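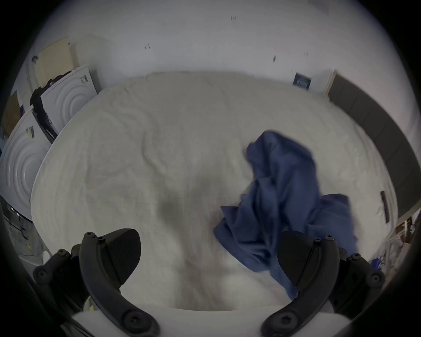
## 4. Washing and drying the fleece blanket

Read this section before the first wash. It applies to the Flurkent blanket in white and in all pale colours. For the Corov weighted blanket, see section 6.

The pile sheds a little when new. This stops after two or three washes and does not affect the blanket.

### 4.1 Before washing

1. Spread the blanket out on a bed or a clean floor, pile side up.
2. Take off anything that has been left on it. Dark clothes and towels must be washed separately, even if they have been washed many times before.
3. Go over the surface with your hand and pick out hair, crumbs and threads.
4. Check the edge all the way round. Sew up any open stitching before the blanket goes in the machine.
5. Shake the blanket outdoors, holding it by two corners.

**Caution:** Do not leave damp dark fabric lying on the pile. Navy, black and red dyes can transfer within a few hours and may not wash out.

### 4.2 Washing

1. Put the blanket in the drum by itself. Fold it loosely and do not push it down. If you cannot fit a flat hand between the blanket and the top of the drum, use a larger machine.
2. Add 2 capfuls of liquid detergent. Do not use powder, bleach or fabric softener.
3. Select a gentle cycle at 30 degrees with a low spin.
4. Add one extra rinse.
5. Remove the blanket as soon as the cycle ends.

Note: Softener coats the fibres and makes the pile lie flat. If it has been used by mistake, wash again with no detergent.

### 4.3 Drying

1. Shake the blanket out to lift the pile.
2. Lay it over two lines or a wide airer so the weight is shared.
3. Turn it over after a few hours.
4. When it is dry, brush the pile lightly in one direction with a soft brush.

A tumble dryer may be used on the coolest setting. Stop the dryer and turn the blanket every 20 minutes.

**Caution:** Do not iron. Do not dry on a radiator or in front of a fire. The fibres melt and the damage is permanent.

### 4.4 If colour has transferred

1. Rinse the mark in cold water straight away.
2. Dab with diluted liquid detergent and a white cloth. Do not rub.
3. Rinse again and wash as in 4.2.
4. Check the mark before drying. Heat will set it.

If the mark remains after two washes, write to Sobia Soomro at our Listthorpe workshop, quoting the number on the sewn-in label.

### 4.5 Storing

Fold in thirds and keep in a cotton bag. Do not vacuum pack.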